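September 13, 2018
Notebook 7, continued from the siRNA pages
Junus project, cell work

Knockdown of the chromosome 8p candidate is dropped for now. Two of the three siRNAs gave less than half reduction by qPCR and the third killed the control line as well. Moving to the deletion clones from the Ankrah building. Clone 19 and clone 35 both thawed fine and are at passage 4. Parental line at passage 6. All three tested negative for mycoplasma before coming across.

Seeding for the dose series was done in the morning. 96-well flat bottom, 4,000 cells per well in 100 uL, outer wells filled with PBS only. One plate per line plus a spare parental plate. Left them flat in the hood for 20 min before they went into the incubator. The last set had everything piled up on one side of the wells and the reads were useless.

Compound is lot 2102, 10 mM in DMSO. Freeze-thaw count on the tube label is 3, so this is the last use. Made new single-use aliquots of 15 uL, minus 80, Lurnine box, second row. Please take from the left.

Dilution scheme: top dose 30 uM, 1:3 steps, seven doses plus vehicle. DMSO held at 0.3% in every well including vehicle. Intermediate plate made up in medium at 2x, then 100 uL added onto the 100 uL already in the wells. I had the scheme written as 1:3.16 in the August protocol and the worksheet still has that. Worksheet needs correcting before anyone fits curves from it.

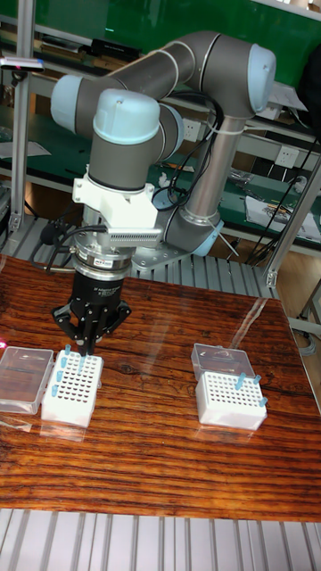
Top dose looked slightly cloudy in the intermediate plate at room temperature. It cleared after 10 min at 37. I noted the same with the previous lot at 50 uM but never at 30. If the top point sits off the curve, suspect precipitation first. Could drop to 20 uM and lose nothing, as the parental IC50 from the earlier run was under 5.

Western from the earlier lysates:
Clone 19: target band absent at both exposures. Loading control even.
Clone 35: faint band at the expected size on the long exposure only. Either residual protein or a nonspecific band. The antibody has a known extra band just below in liver lines and this one runs a little high for that.
Parental: strong single band.
Transferred at 100 V, 70 min, cold room. Blocked in 5% milk. Primary overnight at 1:1000. The membrane was stripped once and reprobed for the loading control, so do not try to quantify from it. Rerun with fresh lysate before it goes in any figure.

Genotyping primers for clone 35 should be repeated too. The band pattern on the first gel fits a heterozygote as well as it fits a mixed population. If it is mixed, subclone by limiting dilution, 0.5 cells per well, and keep the current vials marked as "pool."

Growth rates, by count only: clone 19 doubles faster than parental, clone 35 is no different from parental. This matters for the dose series. A 72 h viability read will make the faster line look more sensitive or less sensitive depending on how the compound acts. Plan is to read the spare parental plate at time zero and use growth-rate corrected values for all three lines.

Tips: down to the last case of filtered 200 uL. Order placed through Grolter, delivery not confirmed. Unfiltered are fine for PBS and for filling outer wells. Keep the filtered ones for RNA and for anything touching the clones.
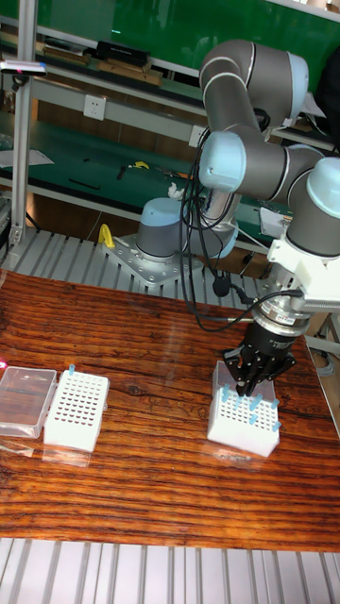
Robot arm with two-finger gripper at the tip rack.

To do
Fix dilution factor in worksheet
Read time-zero plate, log raw values under Junus, not in the shared folder
Fresh lysates, all three lines, same day, same density
Repeat genotyping PCR on 35 with the outer primer pair
Ask Ankrah side for the original sort report on both clones
Discard old 10 mM tube

Incubator CO2 display read 4.7 against 5.0 on the handheld meter. Not adjusted. Check again when the plates come out.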